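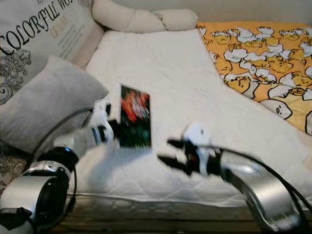
*Floral print, laid flat on the mattress pad*

**Dark florals printing muddy on matte stock**

**nyap** - 4:10 pm
Printing a set of small floral cards, red-orange and pink on black and deep green. On screen the greens separate fine. On matte paper the lower half goes to one dark mass. Printer is a Fodard 874, stock is Stadel matte, profile from the paper maker. What should I change first?

**m_rajan**
Rendering intent. If you are on perceptual, try relative colorimetric with black point compensation on. Matte has a weak black, so the shadows get squeezed either way.

**floarea.m**
I'd disagree on the order. Check monitor brightness first. Most people edit too bright and then blame the profile.

**m_rajan**
Brightness won't merge two greens that soft proof as separate.

**floarea.m**
He didn't say he soft proofed.

**nyap** - 5:35 pm
I didn't. With the proof on, the greens merge on screen too. Relative colorimetric is slightly better.

**esandu**
Then lift the shadows with a curve on a copy of the file. I use 4 points at the low end for matte and leave the reds alone. Print a 13-step gray wedge and see where the steps stop separating.

**floarea.m**
Or use a luster paper - same file, no curve.

**nyap**
Luster shows glare under my lights. Wedge is printing now, 2 copies, one per intent.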